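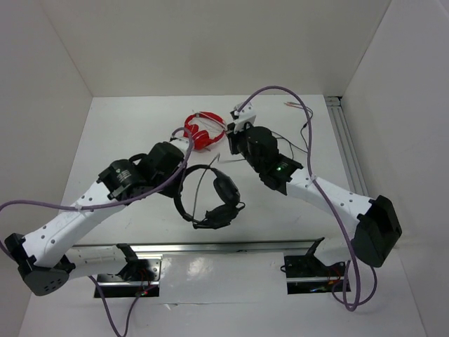 The red pair and the black headset, together on the white table.

I have been putting off this post since September, when I promised a few of you a proper write-up of my two everyday pairs. So, Sunday, November 6, 2022, big mug of coffee, let's go!

The red headphones first, because I love them. I found them at the Saturday market in Trestulton for 40 dollars, and I had been looking for a red pair for ages (everything in the stores near me comes in black, gray or that sad beige). They go on in the morning and stay on through the dishes, the laundry and the long walk up to the reservoir. Music sounds big and warm on them, maybe a little heavy on the bass, but I like that! My favorite test is the first Amelis record, the one with the cello all over it, and I swear I hear the bow touch the string every single time.

The black headset is my talking pair. It has a microphone on a boom, and once you get used to one of those it is so hard to go back to shouting at a laptop. I wear it for work calls and for our Thursday night game, and my friends say I no longer sound like I'm sitting in a bathtub. Music on it is fine. Voices are wonderful, crisp and close, and I got through all 706 minutes of the Essien audiobook on it without my ears complaining once.

A few people asked how I clean them. Nothing fancy: a soft cloth, barely damp, for the outside, and a dry cotton swab for the seams where the dust collects. I go slowly near the microphone and never spray anything straight onto it. Ten minutes for both, usually with the radio on in the kitchen.

Storage is where I could still use some help. They keep ending up in one pile on whatever flat surface is closest, and I'd love to give each one its own spot. I have my eye on a double hook from Zasevton, the little shop by the station, but I can't decide between the wall and the side of the bookcase. If you have hooks up at home, tell me where you put them and whether you really use them!

Next week I'm back to the playlist posts, and there is a lot of cello coming.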